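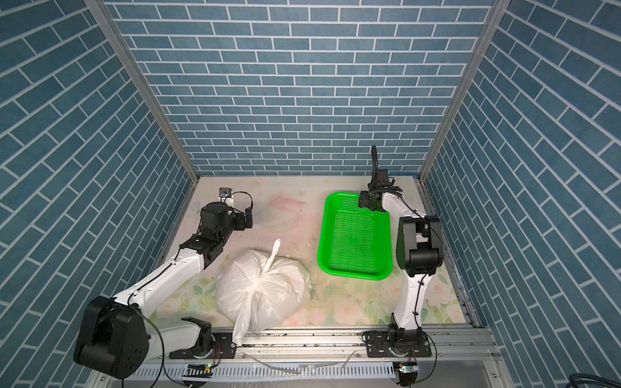 Phyllis Penrose says her mother would never strip a wall if she could paper over it, and that when the chimney breast in the back bedroom finally came down there were so many layers on it that you could fold the lot back like a book. She could name the year of most of them. The one with the brown sailing boats went up the summer her brother was born, and the one under it belonged to the people before.

We would like to hear more memories of this kind.

Papered Rooms: call for participants
Brurnum Homes History Group
Posted 2023-07-12

Papered Rooms is a project about how people in Brurnum and the villages around it have decorated their homes from the end of the war to the present day. We are looking for 66 people to be interviewed about the rooms they have lived in, and for a smaller number to lend or give us pieces of wallpaper, borders, lining paper, sticky-backed plastic, pattern books and receipts.

You do not need to know anything about design. Most of the people we have spoken to so far began by saying they had nothing interesting to tell us, and then talked for well over an hour.

What we want to know

Histories of wallpaper are mostly about expensive paper in large houses. We are interested in what was bought from the shop on the corner, off the market, or out of a catalogue, and in who chose it, who paid for it and who put it up. We would like to hear about things such as:

Papers you loved, and papers you had to live with.
Rented rooms, and what you were or weren't allowed to do to them.
Patterns that imitate something else — brick, stone, tile, wood panelling, bamboo, books on a shelf.
Learning to hang paper, or paying somebody to do it.
Bad jobs, wrong sizes, patterns that didn't match at the corner.
Woodchip, and getting it off.
Papers you brought with you from another town or country, or looked for here and couldn't get.
Painting everything white, and why.

The imitation papers are a particular gap. We have plenty of florals and stripes in the collection already, and very little brick or stone, although nearly everyone we have met remembers a brick-effect wall somewhere. If you had one, or still do, please get in touch even if you are unsure about the rest.

Who can take part

You can take part if you are 18 or over and have lived in Brurnum, Wultgate or the Vundale villages for at least two years at any time. You don't have to live here now. We can interview people by phone or video call if they have moved away.

We would be especially glad to hear from:

People who have lived in council or housing association homes.
Tenants and former tenants of the terraces at the lower end of Wultgate.
Painters and decorators, retired or working, and anyone who served behind the counter in a decorating shop.
People under 35, including students and those living in shared houses. We have very few of you at present.

Couples, sisters, neighbours and so on are welcome to be interviewed together. Each person counts as one participant and each receives the full payment.

What taking part involves

There is one interview, lasting between one and two hours. It can be held in your own home, at our room above the library in Wultgate, or by phone. The interviewer will bring a short list of questions but will mostly follow what you want to talk about. If you have photographs of your rooms, please get them out beforehand. Snapshots with people in the way are fine. We will scan them on the spot and leave the originals with you.

The interview is audio recorded. We will send you a typed copy, and you will have four weeks to correct it or to take anything out. You can ask for your name to be changed. You can also withdraw altogether, up to the point when the recordings go to the archive next year, and you don't need to tell us why.

Everyone who is interviewed receives £51. This is paid by bank transfer or in shopping vouchers, whichever you prefer. If you receive benefits, you may want to take advice before accepting a payment, and we can put this in writing for you to show to an adviser. Bus and train fares within the county are paid on top, on production of a ticket.

Lending or giving wallpaper

We hold over 400 samples, the oldest of them taken from a scullery in Vundale. They are kept flat in boxes and can be seen by appointment.

A piece the size of a sheet of typing paper is plenty. If the pattern is a large one, a full repeat is better, but please don't damage a wall to get it. Offcuts from the loft or the cupboard under the stairs are ideal, and so are drawer linings and covered school books. Write the room, the street and the rough date in pencil on the back.

Please do not send us anything that is damp or has visible mould on it. If you are stripping paper or paint in a house built before the 1970s, old paint underneath may contain lead, so don't dry sand it, and get advice before you start.

Things that are lent will be copied and returned within six weeks. Things that are given will be listed under your name, or without a name if you would rather.

How the material will be used

Recordings and samples will be kept in the Imai Collection in Brurnum, where anyone can ask to see them. Extracts will be used in a small exhibition and a printed booklet. Participants get a free copy of the booklet and an invitation to the opening. We won't publish your address, and house numbers are removed from typed copies.

How to apply

Write to us with:

Your name and the best way to reach you.
Where you have lived in the area, and when. Rough dates will do.
Up to 200 words on one room you remember and what was on its walls.
Anything we should know about access, hearing, language or the time of day that suits you.

If writing is difficult, leave a message on the project telephone at the library desk and we will ring you back and take the details down. Forms are available in large print. Interviews can be held in Polish, Urdu or British Sign Language with an interpreter at no cost to you.

Applications are open until the end of September. We will reply to everybody, usually within ten working days. If more people come forward than we can interview, we will choose so as to get a spread of ages, streets and types of home, and keep the other names on a list in case the project is extended.

Samples can be handed in at the library desk in Wultgate during opening hours. Mark the envelope Papered Rooms and put your name inside.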